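Tema 4. Obra derivada y universo alternativo en las comunidades de aficionados
Apuntes de clase. Versión del October 24, 2006

4.1. Delimitación

Se entiende por obra derivada de aficionado todo texto, cómic o pieza gráfica que toma personajes, lugares o reglas de una obra previa (el canon) y los reutiliza sin encargo del titular. El universo alternativo (UA) es un subtipo: conserva al menos una parte reconocible del reparto y modifica una o más premisas del mundo. La simple continuación de la trama no constituye UA. Tampoco la corrección de un episodio aislado, que se estudia en el tema 5.

Clasificación empleada en el curso:
a) UA de divergencia: el mundo coincide con el canon hasta un punto fechable y se separa a partir de él.
b) UA de traslado: los personajes pasan a otra época, oficio o género.
c) UA de inversión: se intercambian los papeles entre dos o más personajes.
d) UA de fusión: se combinan 2 cánones con sus reglas respectivas.

Las categorías no son excluyentes. Un traslado con inversión de papeles se anota b+c, en ese orden si el traslado es la premisa dominante.
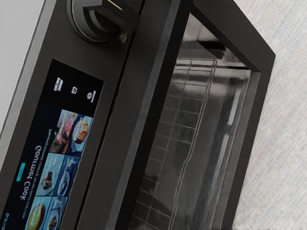

¿Cuándo deja un UA de considerarse obra derivada?
A efectos de este curso, cuando la supresión de los nombres propios no impide comprender la trama ni las relaciones entre personajes. El criterio es funcional y no prejuzga la situación jurídica del texto, que depende de la legislación aplicable.

4.2. Nomenclatura y atribución

El nombre de un UA suele fijarse después de la primera entrega. Son frecuentes los títulos provisionales y los cambios de nombre a petición de los lectores. Para la cita se utilizará siempre el nombre vigente en la fecha de consulta, seguido del anterior entre corchetes si figura en el archivo.

El corpus de prácticas se compone de dos colecciones. Zondley reúne relatos breves de divergencia, con una extensión máxima de 1000 palabras por entrega. Grodent es un cómic seriado de traslado, con 200 páginas publicadas hasta marzo y una guía de personajes aparte. La guía se considera paratexto: puede citarse, pero no prevalece sobre lo narrado en las páginas.

En Grodent coexisten dos niveles de autoría. El primero corresponde a la serie principal. El segundo agrupa las aportaciones de lectores que la autoría original ha admitido como parte de la continuidad. Dichas aportaciones se identifican en el índice con un asterisco y deben citarse con su firma propia.
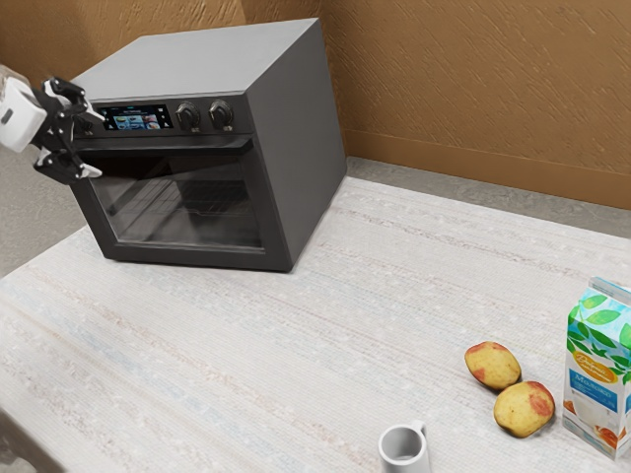

La admisión de una aportación ajena no tiene efecto retroactivo. Si una entrega admitida contradice una página anterior, prevalece la página, salvo nota expresa en el índice. La lectura en orden de publicación es, por tanto, obligatoria para el análisis de continuidad.

4.3. Caracterización

El rasgo conservado con mayor regularidad es el habla: muletillas, tratamiento, tipografía asociada al personaje. Le siguen el aspecto físico y, a distancia, la biografía. En la ficha de análisis se distinguirá entre:
- rasgo heredado: presente en el canon sin modificación;
- rasgo desplazado: presente en el canon, pero atribuido a otro personaje;
- rasgo añadido: sin antecedente en el canon.

El humor verbal requiere anotación separada. Un juego de palabras sobre el nombre de un personaje se registra como heredado solo si aparece en el canon; en caso contrario, es añadido aunque circule en toda la comunidad.

4.4. Práctica

Cada grupo analizará unas 10 entregas consecutivas de una de las dos colecciones. La asignación es la siguiente: grupo Ekow, colección Zondley; grupo Väisänen, colección Grodent. Se entregará una ficha por entrega y una tabla de continuidad por grupo. Los comentarios de lectores quedan fuera del recuento, pero pueden aducirse como prueba de un cambio de nombre.

No se admiten fichas sin referencia a la página o al párrafo del que procede cada rasgo.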